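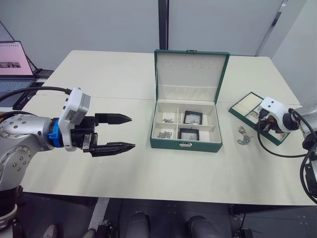

3/24/25, Monday, jewellery bench

Back on the chains. Wiped the table first, still scuff marks that won't come off, tried the Brillar cleaner and no better. Leave it.

Green box open, lid up. Layout for now:
- chains on the left, one to a compartment, coiled loose so the ends can be found
- framed inserts on the right, one up one down
- small tray with the ring slots stays out beside the box, bracelet goes in last

Anwara Debnath wants the inserts swapped to the left side. Told her the Layug order sheet has them on the right, will check when I get a minute. Latch colour on the sheet doesnt matter.

Keychains next. Silver chain, rings on one end. Put them straight on the tabletop, no cloth, the cloth catches the links.

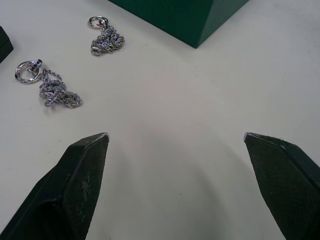 Keep them well apart or they end up in one heap and that's the morning gone. Did that in October with the Flostthorpe lot, 260 pieces, never again.

Order of work: find the free end, pull it clear, then lift by the rings. Don't shake. Don't pull from the middle of the pile, it only tigthens.
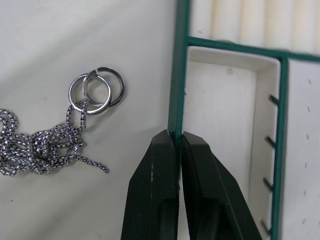 p. 16

Check the split rings before anything gets boxed. If the cut ends don't meet, close with the flat pliers, both hands, twist sideways and don't spread. Box chain kinks if you fold it hard so lay it in loops.

Stock: 416 rings in the drawer, 900 on order from Irura. Enough for this run.

To do: ask Anwara re inserts. New tags. Find the other pliers, someone has had them since Friday.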